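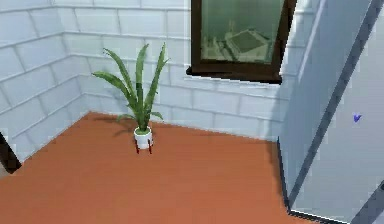
Corner of one of the test rooms: potted plant in its stand, orange floor, block-pattern walls.

Laltwood Room Pack, reviewed for mobile robot safety testing

Laltwood is a set of simulated interiors for indoor mobile robots, supplied with a rule checker and a written practice guide. We bought it to replace a set of homemade rooms that had grown without documentation. This review covers the rooms, the checker and the guide. Rendering speed is left out because our machines are old and the numbers would help few readers.

Rooms

The pack has 18 rooms. Geometry is clean at floor level, where it matters most for a wheeled base. The rendering is plain. Textures are slightly blurred and block edges are soft, so a vision model tuned only on these rooms should not be trusted on camera data from a real building. The guide says the same on its second page.

The plant room is the one we use most. A plant on a stand is a useful hazard: the legs are thin, the pot is raised, and the leaves arch out past the rim. A planar range sensor mounted low may return only the legs. A clearance rule written against the legs will then permit a path that brushes the leaves. Laltwood ships a separate collision hull for the foliage, and it is on by default. Leave it on.

The window is a harder case. The pane shows furniture-like shapes at low resolution, and our detector placed an obstacle behind the wall in several runs. We count this as a fair test. A site rule should state how the robot treats glass, and a room that provokes the question early saves time later.

Rule checker

The checker reads a run log and a rule file and reports violations by time step. Rules are plain text, one per line, with a limit, a zone and a severity. Minimum clearance, speed near walls, stop on lost localization and keep-out zones are all covered. We loaded 424 logged runs from the Dremdale trial. Four failed to parse, all of them from an older log format.

Reports are readable and carry the version of the rule file used. That one feature would justify the checker for us. Previous audits stalled on which limits had been in force at the time of a run.

Two complaints. First, the checker measures clearance from the center of the base unless a footprint is supplied, and it gives no warning when the footprint is missing. A passing report can therefore be wrong by half the width of the robot. Second, severity levels cannot be renamed, so anyone with an existing hazard register has to keep a mapping table by hand.

Practice guide

The guide is short and mostly sound. Its main points:

Fix the rule file before the first run and do not edit it during a campaign.
Record the random seed, the room version and the controller version with every log.
Keep failed runs. Mark them, but do not delete them.
Repeat any near miss with sensor noise raised one step.
Treat a simulated pass as permission to start supervised physical trials, nothing more.

The section on acceptance criteria is weak. It suggests a minimum number of runs per room with no method behind the figure. We set our own at 1522 runs for the full pack, based on the failure rate we needed to rule out, and the guide should show readers how to do that calculation. It also says little about people. None of the rooms includes a moving person, and pedestrian behavior has to come from another source.

Compared with Korwood and Gautier

Korwood has better lighting and far more furniture, but its rule checking is an add-on and the logs lose their units on export. Gautier has the strongest documentation of the three and a proper treatment of shared spaces. Its rooms load slowly and are hard to edit. For rule development we would pick Laltwood. For a final simulated check before a site visit, Gautier is still the better choice.

Setup notes

Installation took about an hour. Supply the footprint file first. Check the wall and floor friction values against your own - the defaults are low for rubber wheels. The January update changed the default stop distance, and older rule files that rely on the default will give different results without any message.

Verdict

Recommended for teams writing or revising indoor clearance and speed rules, provided the footprint is set and human motion is tested elsewhere. We have renewed the license and reported the missing footprint warning to the vendor.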